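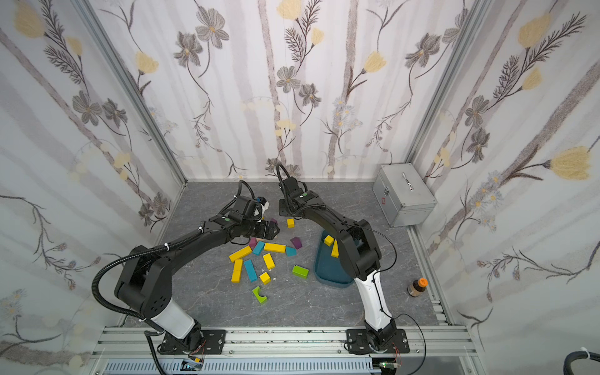 Anas Amrani pregunta si hace falta saber programar para venir a la jornada de puertas abiertas de Honden. ¡Para nada! Basta con tener curiosidad y ganas de mirar de cerca.

¿Qué se ve en la demostración?
Dos brazos robóticos trabajando con bloques de colores, a pocos pasos del público. 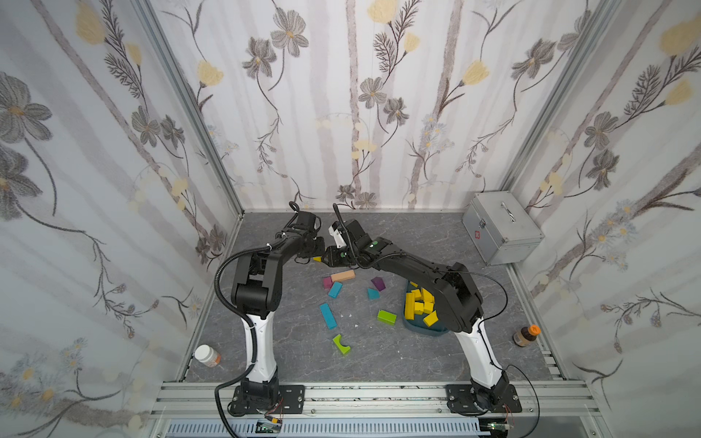
Cada pase dura 30 minutos y admite hasta 63 personas – conviene reservar, ¡en agosto se llena!

¿Pueden venir niños?
Claro que sí, acompañados de un adulto.
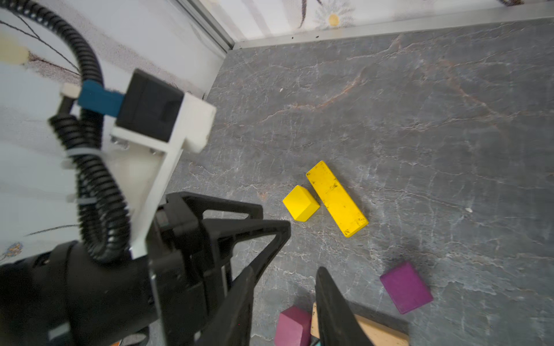
Al terminar hay turno de preguntas con Myrtle Ostrowski, y las más técnicas son muy bienvenidas.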